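I've been reading a secondhand book on symbols in church carving, bought in Clendasville for $4. It's slow going, but the chapter on circles kept me up past midnight.
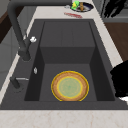

The author treats the ring as a sign of eternity wherever it turns up — halos, wreaths, rose windows. I'm not so sure. A plate with a yellow line around the rim and another around a green centre has two rings, and I doubt either means much. Some borders are just borders.
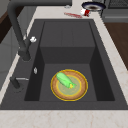
Wheat and vines get 26 pages, which felt right to me. The colour plates are poor, though, and the index skips half the saints. I'll try the Aguiar book on heraldry next, probably in February.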